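Lesezeit: 7 Minuten

Wer moderiert denn jetzt? Wie Zuschauerinnen und Zuschauer den Wechsel bei »Insel Trilesow« besprochen haben

Projektbericht im Modul Populäre Medienkulturen, Betreuung: Seija Juntunen

Wenn man in einem Seminar über Unterhaltungsfernsehen sitzt, kommt früher oder später die Frage auf, welche Sendungen man selber schaut, und dann wird es im Raum erst einmal still. Bei uns hat Eusebio Villalobos irgendwann gesagt, er habe alle Staffeln von »Insel Trilesow« gesehen, manche Folgen doppelt, und danach haben sich erstaunlich viele gemeldet. So ist unser Thema entstanden, und ich bin bis heute froh darüber, denn ein Semester mit einem Gegenstand, den man gern hat, vergeht einfach schneller.

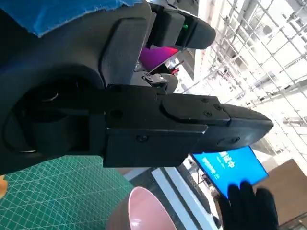
Zinudport, 3. September 2021

Für alle, die die Sendung nicht kennen, zuerst ein paar Worte dazu. »Insel Trilesow« läuft beim Streamingdienst Vidal und gehört zu den Shows, in denen Leute in einem alten Kurhotel zusammen wohnen, kochen, streiten, sich wieder vertragen und am Ende jeder Folge eine Karte in einen Holzkasten werfen. Gedreht wird in Skenthorpe, was die Fans natürlich längst herausgefunden haben, obwohl der Ort im Vorspann nie genannt wird. Durch die ersten Staffeln führte Casimiro Sotomayor, mit seinen etwas zu weiten Leinenanzügen und dem Satz »Ihr Lieben, es wird Zeit«, den man entweder liebt oder nicht mehr hören kann. Im April wurde bekannt, dass er aufhört und Leire Zabala übernimmt, die das Publikum bis dahin nur aus der begleitenden Nachbesprechung kannte.

Uns hat interessiert, wie über so einen Wechsel geredet wird, solange es noch kaum etwas zu wissen gibt. Zwischen der Meldung und der ersten Folge mit Zabala lagen nämlich mehrere Wochen, in denen es ein einziges Pressefoto gab, eine kurze Mitteilung von Vidal und sonst nur Vermutungen. Genau diese Zeit wollten wir uns anschauen.

Wie wir vorgegangen sind

Wir haben 3000 Kommentare aus dem größten Fanforum der Sendung gesammelt, alle öffentlich lesbar und alle aus der Zeit vor Zabalas erster Folge. Die Nutzernamen haben wir gleich beim Speichern durch Kürzel ersetzt. Arlo Villanueva hat dafür eine Tabelle gebaut, die am Anfang wunderbar übersichtlich war und am Ende so viele Spalten hatte, dass man sie nur noch auf seinem großen Bildschirm lesen konnte. Das war ein wenig mühsam, hatte aber den Vorteil, dass wir viel zusammengesessen und über einzelne Zeilen geredet haben, statt alles getrennt zu erledigen.

Die Kommentare haben wir zunächst ohne feste Kategorien gelesen. Erst nach einem Probedurchgang haben wir uns auf sieben Themen geeinigt: Trauer um den alten Moderator, Neugier auf die neue Moderatorin, Gerüchte über die Gründe, Kritik am Streamingdienst, Kleidung und Auftreten, Vergleiche mit früheren Staffeln und alles Übrige. Über »Kleidung und Auftreten« haben wir lange diskutiert. Eusebio fand, das gehöre zur Neugier, ich war dagegen, und Frau Juntunen hat uns freundlicherweise einfach weiterstreiten lassen, bis wir es selber sauber aufgeschrieben hatten.

Jeder Kommentar wurde von zwei Personen unabhängig voneinander zugeordnet. Wo wir nicht einig waren, hat die dritte Person entschieden. Bei ironischen Beiträgen kam das oft vor. Wer schreibt »Na, da bin ich ja mal gespannt«, kann wirklich gespannt sein oder schon beleidigt, und ohne den Rest des Gesprächs lässt sich das manchmal überhaupt nicht sagen. Solche Fälle stehen im Anhang in einer eigenen Liste.

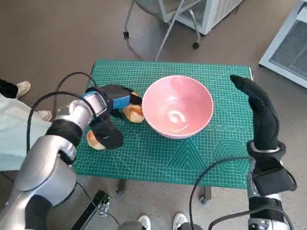

Foto: Arlo Villanueva

Was wir gefunden haben

Am meisten hat uns überrascht, wie freundlich der Ton im Ganzen war. Wir hatten, das gebe ich gern zu, mit einem ziemlichen Gewitter gerechnet. Es gab auch böse Beiträge, und einige davon waren so unangenehm, dass wir sie nicht zitieren möchten. Der größte Teil der Kommentare klang aber eher nach einer Familie, in der jemand umzieht: ein bisschen wehmütig, ein bisschen neugierig, und zwischendurch fragt einer, wer eigentlich den Hund nimmt. (Den Hund gibt es wirklich, er heißt Pudding und läuft in vielen Folgen durchs Bild. Ob er bleibt, war tagelang ein eigener Gesprächsfaden.)

Die Gerüchte über Sotomayors Gründe folgten fast alle demselben Muster. Jemand stellte eine Frage, etwa ob er wohl eine eigene Sendung bekomme. Ein paar Beiträge später wurde daraus ein »man hört ja«, und noch etwas weiter unten stand es als Tatsache da, mit der Bitte, es nicht weiterzuerzählen. Wir haben drei dieser Ketten vollständig nachgezeichnet, und bei keiner fand sich am Anfang eine Quelle. Schön war allerdings zu sehen, dass in jeder Kette irgendwann jemand nachgefragt hat, woher das denn komme. Meistens gab es darauf keine Antwort, und das Gespräch zog einfach weiter zum nächsten Thema.

Über Leire Zabala wurde anders gesprochen als über ihren Vorgänger. Bei ihm ging es um Erinnerungen, um bestimmte Folgen, um die Art, wie er nach einem Streit am Küchentisch einfach Tee eingeschenkt hat. Bei ihr ging es sehr oft um das Pressefoto, also um Frisur, Jacke und Lächeln. Das liegt zum Teil sicher daran, dass es noch nichts anderes gab, worüber man hätte reden können. Trotzdem denken wir, dass ein männlicher Nachfolger nicht ganz so gründlich auf seine Jacke hin besprochen worden wäre. Beweisen können wir das mit unserem Material nicht, es wäre aber ein schönes Thema für eine Gruppe im nächsten Jahr, die einen passenden Vergleichsfall findet.

Kritik an Vidal kam vor allem von Leuten, die schon lange dabei sind. Viele störte, dass die Mitteilung so knapp ausfiel – ein Abschied nach so vielen gemeinsamen Abenden, und dann nur ein paar Zeilen. In diesen Beiträgen steht häufig »wir«, während sonst im Forum fast immer »ich« geschrieben wird. Darauf ist Eusebio beim dritten Lesen gekommen, und wir haben daraufhin die ganze Kategorie noch einmal durchgesehen. Frau Juntunen meinte, man könne allein über dieses »wir« eine Hausarbeit schreiben, und ich glaube, Eusebio wird das auch tun.

Was schwierig war

Ein Forum ist nicht das ganze Publikum. Wer dort schreibt, mag die Sendung meistens sehr, und wer nach dem Wechsel stillschweigend abgeschaltet hat, taucht bei uns nicht auf. Gern hätten wir zusätzlich Gespräche mit Zuschauerinnen und Zuschauern geführt, doch dafür reichte die Zeit nicht mehr, nachdem das Zuordnen viel länger gedauert hatte als geplant. Außerdem löscht die Moderation des Forums Beiträge, und wir wissen nicht, wie viele und welche vor unserer Sammlung verschwunden sind.

Dazu kommt, dass wir selber Fans sind, mehr oder weniger. Arlo hatte vor dem Projekt keine einzige Folge gesehen und hat unterwegs alles nachgeholt, sodass er uns am Anfang mit seinem fremden Blick sehr geholfen hat und am Ende der Strengste war, wenn jemand etwas gegen Pudding sagte. Wir haben versucht, unsere Vorlieben in einem kurzen Arbeitstagebuch festzuhalten, jeder für sich, und haben die Einträge vor dem Schreiben dieses Berichts miteinander getauscht.

Dank und Anhang

Bedanken möchten wir uns bei Seija Juntunen für viel Geduld und sehr genaue Randbemerkungen, und bei den Leuten aus dem Forum, die uns das Lesen ausdrücklich erlaubt und sogar Lesetipps geschickt haben. Im Anhang finden sich das Kategorienschema, die drei nachgezeichneten Gerüchteketten und die Liste der strittigen Fälle. Die Tabelle geben wir auf Nachfrage gern weiter, am besten an jemanden mit einem breiten Bildschirm.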